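About Us at Mindeck
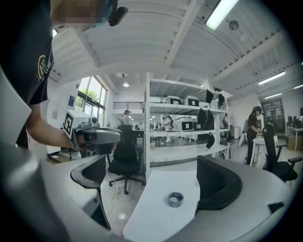
Noeline Tawhiri wrote in to tell us that our old About page sounded like it belonged to a dental office, and could we please say who we are and why we keep showing movies with the sound out of sync. Fair enough, Noeline! I've thrown the old page out and started over.

So, hi. I'm Javiera Villalba and I run Mindeck, a small film club with a website attached (or a website with a film club attached, depending on the month). We show the kind of movies that went straight to the bottom shelf of the rental store. Rubber monsters, haunted condos, kung fu pictures where the dubbing finishes a full beat after the actor's mouth does. I grew up on this stuff. My uncle had a cabinet of tapes with handwritten labels, half of them wrong, and I'd put in what I thought was a cartoon and get ninety minutes of a man being chased through a cannery.

The club started in my apartment with 5 of us on the floor and a projector that smelled like toast. We watched Harb, a desert chase movie with one car in it. They painted the car a different color halfway through so it could play the bad guy's car too, and you can still see the old color inside the door when he gets out. We stopped the tape and argued over whether that was terrible or brilliant until after midnight. I'm still on the brilliant side. Munther Kassab is still on the other side and brings it up whenever he gets the chance.

These days we have a proper room with 50 seats, most of which match. Munther picks the February lineup every year, and it's always the coldest, bleakest science fiction he can dig up - bring a blanket. Lieselotte Frerichs does our subtitles. A lot of what we show never had an English version, or had one that was clearly made up by somebody who hadn't watched the movie, so she goes back to the original dialogue and starts fresh. Her version of Flendska, the lake witch picture, took her most of a winter, and it changed the whole ending for me. I'd spent years thinking the sister was dead. She's been the witch's lawyer the entire time!

Dalal Hijazi writes most of the reviews on the site and I write the rest. If a review is patient and well organized, it's Dalal's. If it has 3 parentheses in one sentence, hello. We don't do star ratings. We tried them for a while and everything came out as either one star or five, often for the same movie, so now at the end of each review we just say which scene we'd show a friend. For Cisport that would be the roller rink trial, where the judge is also on skates and can't quite stop.

A few things people ask us a lot.

Do you have to be a member to come? No. Members get the schedule early and can put a title up for the vote, but the door is open to whoever wants to walk in. Doors open at 7 p.m. and the movie starts at 7:30, or whenever Munther finishes his introduction. He's been asked to keep it under ten minutes.

Are you making fun of the movies? We laugh, sure. I laugh until my face hurts. But I love these things, and I think you can tell the difference in the room. Somebody sat up all night sewing that monster. If you come to yell over the dialogue, you'll get a look from Lieselotte, and I wouldn't wish that on you.

Can I bring kids? Check the listing. The matinees are fine for anyone who can handle a rubber bat. The late shows are for grown-ups, and some of the grown-ups have had trouble too.

Do you take donated tapes and discs? Yes please - we'll take any format, with or without the box. Unlabeled tapes are my favorite. Send me a note first so I can make some shelf space, and if you remember anything at all about where the tape came from, write it on a scrap of paper and tuck it in.

Will you show my movie? Maybe! Send a link and tell us how long it is. We watch everything that gets sent to us all the way to the credits, and we do write back, though it can take a while if Dalal and I disagree.

The contact form is at the bottom of the site and goes straight to me. If you're writing about the sound on the second reel of Flendska, we know, and we're looking for a better copy.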